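# Sitzung 6: Können die das jetzt, oder nicht?

Skript zur Vorlesung »Roboter im Alltag«, Stand Mai. Wer letztes Mal gefehlt hat: Bitte vorher das Kapitel zum Greifen lesen, sonst hängt ihr ab der Mitte in der Luft (ich merke das an euren Gesichtern, wirklich).

## Nachtrag zur letzten Sitzung

Miklós Csizmadia hat gefragt, warum ich so auf dem Wort »Aufgabe« herumreite. Gute Frage, ich war da zu schnell! Wenn ein Hersteller sagt, sein Gerät »kann die Küche aufräumen«, dann steckt darin eine ganze Kette: Dinge finden, entscheiden, wohin sie gehören, greifen, umgreifen, ablegen, nachsehen, ob es geklappt hat. Jedes Glied hat seine eigene Fehlerquote, und die multiplizieren sich. Rechnet das bitte einmal selbst durch: Ein Schritt gelingt in 91 Prozent der Fälle, zwei solche Schritte hintereinander nur noch in knapp 83, und bei sieben Schritten seid ihr bei gut der Hälfte. (Vorausgesetzt, die Fehler sind unabhängig. Sind sie fast nie, dazu kommen wir noch.)

## Werkhalle und Küche

In der Fertigung sieht das alles viel freundlicher aus. Unser Standardfall im Kurs ist ja die Linie bei Tunex, an der immer dasselbe Gehäuse in immer derselben Lage ankommt. Da hat jemand die Welt so lange zurechtgebogen, bis der Roboter fast blind arbeiten kann: Anschläge, Zuführschienen, Licht von oben, Zaun drumherum. Läuft, und zwar sehr schnell. Beverley Cosgrove, die die Anlage mit geplant hat, meinte zu mir, der Arm sei der kleinste Posten gewesen und das Drumherum der größte. Merkt euch den Satz, der kommt in der Prüfung garantiert irgendwie vor!

Zu Hause biegt euch niemand die Welt zurecht. Die Schublade klemmt, das Kind hat den Topf verstellt, und die Gabeln liegen kreuz und quer. Deshalb finde ich Haushaltsaufgaben fachlich viel spannender als das hundertste Video von einem Schweißroboter.

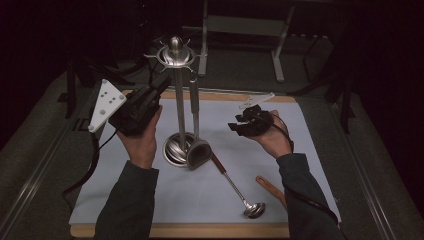
Besteck und Kochwerkzeug sind mein Lieblingsbeispiel, und ich gebe zu, dass ich darüber stundenlang reden kann. Man denkt, Aufhängen sei leichter als Abwaschen, aber schaut euch an, was da alles zusammenkommt: ein dünner Griff, ein kleines Ziel, und am Ende muss man im richtigen Moment loslassen. Bei dem silbernen Ständer gehen die kurzen gebogenen Haken in mehrere Richtungen ab, also reicht es eben nicht, eine Höhe und eine Position zu lernen, man muss auch von der passenden Seite kommen. Dazu das spiegelnde Metall! Tiefenkameras mögen glänzende Flächen überhaupt nicht, an solchen Stellen bekommt ihr gern Löcher oder Fantasiewerte im Tiefenbild. Und die Kelle, die flach auf dem Tisch liegt, muss vor dem Aufhängen erst einmal hochgenommen und aufgerichtet werden. Wir Menschen drehen so etwas nebenbei in den Fingern, ein Zweibackengreifer muss absetzen, neu greifen oder die zweite Hand zu Hilfe nehmen.

Jarrah Sheehan hat dazu im Seminar eingeworfen, man könne doch einfach einen besseren Ständer bauen. Kann man! Mit Trichteröffnungen statt Haken, alles matt, alles gleich lang. Dann sind wir aber wieder in der Werkhalle. Wie viel Umbau wir einem Haushalt zumuten wollen, ist übrigens keine rein technische Frage, das gehört in Sitzung 8.

## Mein Stand der Dinge (bitte widersprechen)

- **Wiederholtes Umsetzen bekannter Teile:** gelöst, seit Langem.
- **Unbekannte, starre Gegenstände greifen und ablegen:** klappt oft, mit ordentlich Ausschuss.
- **Aufhängen, Einstecken, Stapeln im Haushalt:** im Labor ja, in fremden Küchen wackelig.
- **Wäsche, Kabel, Tüten:** schöne Demos. Fragt immer nach dem zehnten Versuch.

Apropos Demos: Fragt auch, ob das Video in Echtzeit läuft, wie viele Anläufe es gab und ob jemand außerhalb der Kamera mitgesteuert hat.

## Bis zum nächsten Mal

1. Sucht euch zu Hause eine Tätigkeit, die kürzer als eine Minute dauert, und zerlegt sie in Einzelschritte.
2. Markiert den Schritt, an dem eurer Meinung nach ein Greifer scheitert, und schreibt zwei Sätze dazu, warum gerade dort.
3. Höchstens 500 Wörter insgesamt, Skizzen sind willkommen und zählen nicht mit.

Abgabe bei Anahera Grimshaw, gern als PDF. Der Text zum Devgate-Fall liegt im Kursordner, davon braucht ihr nur den ersten Teil.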